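Automation Services Update: Door-Opening Cell at Fendale
February 14, 2023

The door-opening cell at the Fendale site has returned to regular service following its yearly maintenance. The work was led by Hamdia Habte, who has been responsible for the cell since last May, and was completed in 2 shifts.

The cell consists of one mobile arm, a full-size test door on a weighted frame, and the simulator in which each new routine is tried before it is released to the machine. Its log had reached 4000 cycles, the point at which the Tamiru wrist unit must be opened and inspected. Bearings were found to be in good order. The cable running through the wrist showed wear at the second clamp and was replaced, and the clamp was moved to give the cable more slack when the hand turns down on a lever. All 4 base bolts were checked and tightened to the value given in the service sheet.

Some play was also found in the finger pads. These have been changed for the softer type already in use at Pulorden. Staff preparing routines for the cell should note that the new pads grip at a slightly lower force setting, and that saved settings from before the service should not be loaded. A corrected set is available in the shared Proltia folder.

After any change to the wrist or pads, the zero position must be taken again with the arm parked and the brake on. The procedure has 7 steps and is posted inside the control cabinet. Please do not shorten it. An arm that starts slightly off zero may still reach the handle, but it will pull against the hinge and wear the new cable early.

Requests for time on the cell may be sent to Ms. Habte. 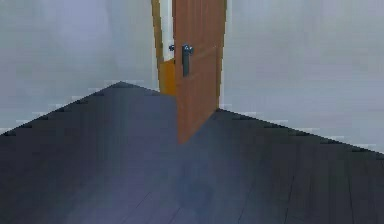 Simulator settings were reviewed during the same period, and the door model now follows the measurements of the test door as mounted. Users starting a session should reset the model before loading a routine. A door left standing open, with its lever handle turned nearly side-on to the viewpoint and only a narrow gap showing beside the frame, is not a valid start position for the opening routine. The bare floor and plain gray walls have been kept, and users who need obstacles should add them to their own copy.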